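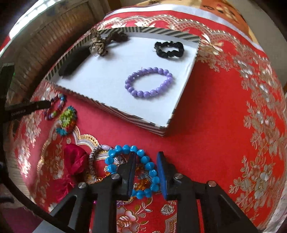
Ineke thinks the small pieces should be sorted by how they close, with color left for later. Tried it her way first. Nearly everything we make slips on over the hand or the hair, so "stretch" ended up as one big pile. Went back to sorting by kind: beads, fabric, the rest.

June, 2:30 p.m. Bench notes, accessories for the Lallora stall.

Striped box used as the display tray again. The white floor is good for the lavender and blue beads, which get lost on the brocade. The brocade stays under the box, red side up. Steam it before next time, not on the table.

Scrunchies: plain ones are easy, they go against the wall of the box and stay put. The brown one with the leopard tails takes up more room than two plain ones. Pick it up at the gathers, never by the tails. Tails get spread after it is down.

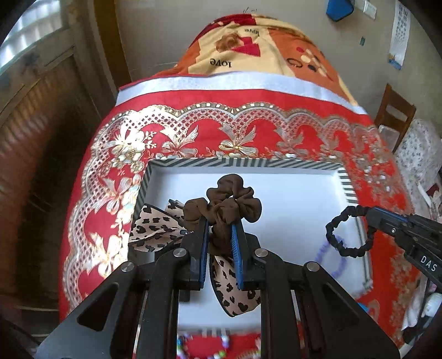
Ruben De Graaf wrote back that the ribbon on the tailed ones should be cut 4 cm shorter, and that customers at Climstead kept asking whether the tails come off. They don't. Could try a separate tie with a plain scrunchie, but that means a new card and a new price. Leave the current batch alone and cut one sample short.

Thread: the Lundgren elastic is holding its knots after a dot of glue. The Zaltent spool is thinner and I don't trust it with the heavy faceted beads. Keep it for the round ones. Glue needs 30 minutes before anyone stretches a bracelet. I gave one 10 and had to restring it.

Bows: satin creases if anything sits on it overnight. Bows go in last and come out first. Check the bell on the leopard one, a tug on the ring before it goes on a card.

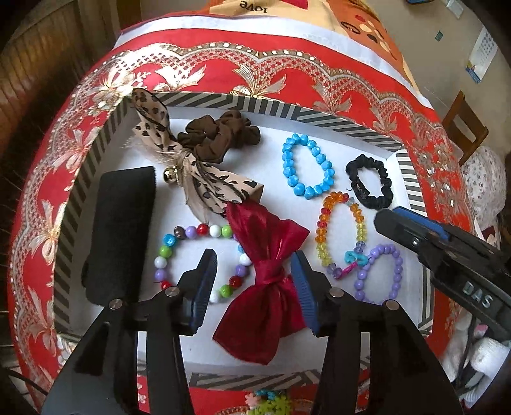 Red satin bow and bead bracelets in the striped tray.

Still to do:
Cards for the bracelets, 67 printed, need punching
Short-tail sample
Ask Ineke where the spare pouches went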